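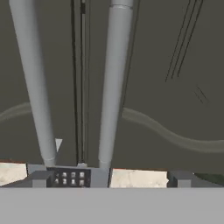
Gray on gray, with thin dark lines between.

Home Stories Poems Archive About Submit
Search this site Type a word Go

The Last Ferry to Wandwood

My aunt kept the ticket window at Ukevgate for 30 years, and when her knees became bad I took her chair. It was March. The river was high and brown, and few people wanted to cross.

The ferry was called Chevalier. It left at 5 in the evening and came back when the captain had finished his soup on the other side. I sold the tickets, I swept the waiting room, and I wrote in the book how many passengers went over. On many evenings I wrote a zero.

Then a woman came with a clock in her arms. It was a Kallberg, the kind that stands on a shelf and strikes the hours. She asked for two tickets.

"Is someone joining you?" I asked.

"No," she said. "It was my husband's clock. He always paid for his own seat."

I did not know what was the rule for this. My aunt had left me a paper with the prices for a bicycle, a goat and a coffin, but there was no line for a clock. I gave her two tickets and took the money for one. She counted the coins I returned and pushed them back under the glass.

On the boat she put the clock on the bench beside her and tied it with her scarf. I watched from the window until the rain hid them. Over the water I heard it strike five, though it was already twenty minutes past.

I opened the book. I held the pen for a long time, and the captain's dog slept on my feet. Then I wrote a two.

In the summer my aunt came to look over my work, as she did with everything. She turned the pages slowly, with a wet finger. At that page she stopped.

"Two," she said. "In such weather?"

"Yes," I said, and she turned to April.

Comments

marshlight: I read it on the bus and missed my stop. The goat price, please!

old_oar: My grandfather worked a ferry like this one. He wrote everything in the book, also the dogs.

teacup77: Did she come back over? I would like a second part.

Older Newer Top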